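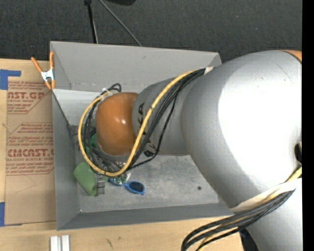

글 표해린
생활용품 리뷰 담당

Mirkberg 목재용 하드왁스 오일 사용기

작업용 나무 상판은 손이 많이 간다. 컵 자국이 남고, 볼펜이 번지고, 통이나 공구를 올려놓고 끌다 보면 잔흠집이 생긴다. 바니시를 두껍게 올리면 한동안은 편하지만 한 군데가 벗겨지면 전체를 다시 갈아야 한다. 그래서 부분 보수가 되는 오일 마감 쪽으로 바꿨고, 이번에 쓴 제품은 Mirkberg의 무광 투명이다. 겨울 동안 밝은색 원목 상판에 발라 쓴 결과를 적는다.

용량과 가격
작은 캔을 샀다. 책상 상판 하나에 네 번 바르고도 바닥에 조금 남았다. 가격은 같은 용량의 Zitthorpe 오일보다 비싸다. 대신 점도가 높아서 한 번에 들어가는 양이 적다. 넓은 면적을 칠할 게 아니라면 큰 캔은 권하지 않는다. 뚜껑을 한번 열면 표면에 막이 생기기 시작한다.

바르는 과정
기존 마감을 벗기고 400방 사포로 결 방향을 따라 정리했다. 설명서에는 더 거친 사포로 끝내라고 되어 있는데, 손에 닿는 느낌을 생각해 한 단계 곱게 갔다. 2000방까지 올려 본 자투리 조각에서는 오일이 잘 먹지 않고 얼룩이 졌다. 거기까지 갈 필요는 없다.
천에 조금 묻혀 얇게 펴고, 잠시 두었다가 마른 천으로 남은 것을 닦아 낸다. 첫 번째에 욕심을 내서 많이 발랐더니 모서리가 끈적하게 남아 다음 날 다시 닦았다. 냄새는 Zitthorpe보다 약한 편이지만 창문은 열어야 한다. 쓰고 난 천은 뭉쳐 두면 열이 날 수 있으니 물에 적셔 펴서 말린 뒤 버린다.

색과 촉감
투명이라고 해도 나무색은 조금 진해진다. 밝은 수종일수록 노란 기가 눈에 띈다. 원래 색을 꼭 유지하고 싶으면 흰 안료가 든 제품을 따로 찾아야 한다. 광은 거의 없고 촉감은 마음에 든다. 왁스 성분 때문에 처음 며칠은 살짝 미끄러운데 쓰다 보면 없어진다.

내구성
물은 잘 버틴다. 젖은 컵을 점심때부터 저녁까지 올려 뒀는데 자국이 없었다. 커피도 바로 닦으면 괜찮다. 뜨거운 냄비는 안 된다. 흰 테가 생겼고, 그 부분만 갈고 다시 발라서 없앴다. 경계는 비스듬히 봐야 보이는 정도다.
흠집에는 평범하다. 바닥이 까끌한 수납함을 자주 밀고 당기는 자리는 한 달 만에 윤기가 달라졌다. Giltstead의 2액형 오일을 바른 선반은 같은 조건에서 더 오래갔지만, 그쪽은 섞은 뒤 바로 써야 해서 남는 양을 버리게 된다.

평가
보수하기 쉽고 촉감이 좋다. 비싸고, 열에 약하고, 색이 조금 변한다. 책상이나 작업대처럼 가끔 손볼 수 있는 가구라면 살 만하다. 식탁에 쓸 생각이라면 받침을 꼭 함께 쓰는 게 좋다. 다음에는 Najjar의 수성 제품을 같은 크기 상판에 발라 비교할 예정이다.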